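Ticket 201 – Hallway motion sensor (Voltum) drops off hub overnight
Opened by: Padmavathi Nadar
Status: reopened 2024-04-21

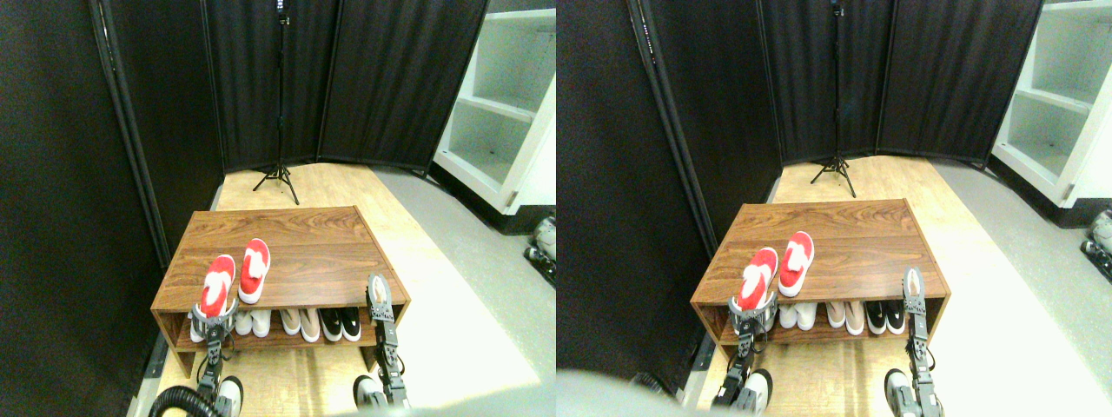 Sensor loses the hub every night and comes back when I pull the battery. Support closed this in December as "interference", and I don't buy it. Nothing new has gone into that hallway. The sensor sits low on the wall by a two-tier shoe rack, the brown one with the swirly wood grain and the red-and-white slippers on top, and I can't see slippers blocking a radio signal. Please don't send me the "move large metal objects" article again.

Bahman Talebi (support):
Could you update the hub firmware and re-pair? That fixes most dropouts.

Padmavathi Nadar:
Did both last time. It's in the old notes. Did them again anyway, same result. "Most" according to whom?

Bahman Talebi:
Understood. What is the check-in interval set to?

Padmavathi Nadar:
300 seconds. The app says "up to 2000" is supported, so I left it alone.

Asuka Hayashi (tier 2):
Please set it to 50 and leave it for two nights. Longer intervals can let the hub mark a quiet sensor as gone.

Padmavathi Nadar:
Two nights, no drop. I've had two good nights before – then it died on the third. Also, what does 50 do to the battery? Keep this open until I say so.

Asuka Hayashi:
Keeping it open. Battery question passed to the hardware team.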